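Grornton Workshop Notes

Good practice around a bench robot: clamping, cables, bins and the pendant

Posted Feb 15, 2020 in Workshop tips

These tips are for anyone who shares a room with a robot arm and has to set up the job, keep the area tidy and pack it all away again. They don't replace the risk assessment for your machine or the maker's manual. Where our notes and the manual disagree, follow the manual.

Before you switch on

Walk round the whole cell once. Look at the floor first, then the table, then the arm. Pick up anything you could trip on while watching the arm.

Mark the reach of the arm on the floor with tape. We add 200 mm to the furthest point the gripper can get to, and the tape goes there. Nobody stands inside the tape while the drives are on. If the gripper is changed for a longer one, the tape moves too.

Test the emergency stop at the start of every session. Press it, check that the drives drop out, and reset it. Write the result in the book.

Speed

Run any new or changed program in slow manual mode first, for 3 full cycles. One good cycle is not enough, as the parts will lie differently each time. Keep a thumb near the stop and watch the gripper, not the screen.

After a collision, even a light one, go back to slow mode and check the tool position before doing anything else. A bent finger can be hard to spot by eye, so use the reference block.

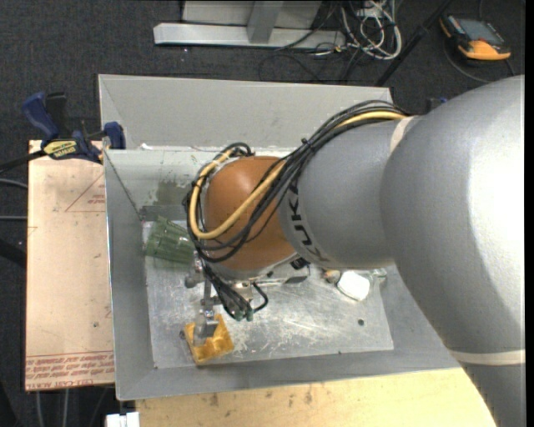 Picking from a bin puts a sideways load on the bin as well as on the part. The fingers touch the floor of the bin, brush the walls and now and then push a part into a corner, and every one of these can shift the bin a little on the table. A few millimetres is enough to spoil a taught position. Fix the bin down before teaching anything. A quick bar clamp on the corner, like the blue and black Irwin one, is fine for setting up and for short runs. Put the jaw pad flat against the metal and keep the handle away from the path of the arm. For anything that will stay in place longer than 30 days, drill the table and bolt a stop to each side. Check a clamp by hand at the start of the day and again after lunch.

Looking after the bin

A metal bin floor will scratch, and scratches do no harm in themselves. Raised burrs do. Run a gloved finger over the floor once a week and take off anything that catches with 600 grit paper, then wipe out the dust. Shiny floors can also confuse a camera, so if you use one, take new reference pictures after sanding.

Clear and see-through parts need more care than solid ones. Put a few in with every trial run and note the misses separately. Fernow sells a matt liner that helps with glare, but it must be taped at all four edges or the fingers will lift it.

Don't use the bin to hold spare screws or tools between runs. Loose fixings get picked up, dropped and trodden on.

Cables and hoses on the arm

Tie them in a bundle and leave enough slack for the wrist to turn fully both ways. Move each joint to its limit by hand control and watch the loop at every stage. It should not go tight, and it should not hang low enough to catch the rim of the bin.

Trim cable ties flush wherever people put their hands. A cut end is sharp.

Look at air hoses where they enter the fittings. If a hose has gone white or flattened at that point, cut the end back square and refit it with the air turned off and the line emptied.

Cables on the floor

Keep mains leads and signal leads apart where you can. Where they must cross, cross them at right angles. Anything that runs over a walkway goes under a rubber cover. We use the Givska ones, which lie flatter on carpet than the cheaper type, though they need a wipe underneath every July when the cell is shut for service.

The pendant

Hang it on its hook when the job is finished. While a program is being taught, the person holding the pendant is in charge of the arm, and no one else presses start. Hand it over in person and say out loud that you are doing so.

Wipe the screen with a dry cloth. Never use brake cleaner or thinners on the casing.

Fingertips

Soft fingertips wear from the edge inwards. Change both at the same time, even if one looks good. The Cárdenas pads we stock are sold in pairs, and the old pair goes in the scrap tin and not back in the drawer.

Packing up

Send the arm to its rest position, switch off the drives, turn off the air and empty the line. Take the parts out of the bin. Hang the clamps on the rail with the jaws closed. Sign the book, with a note of anything you changed.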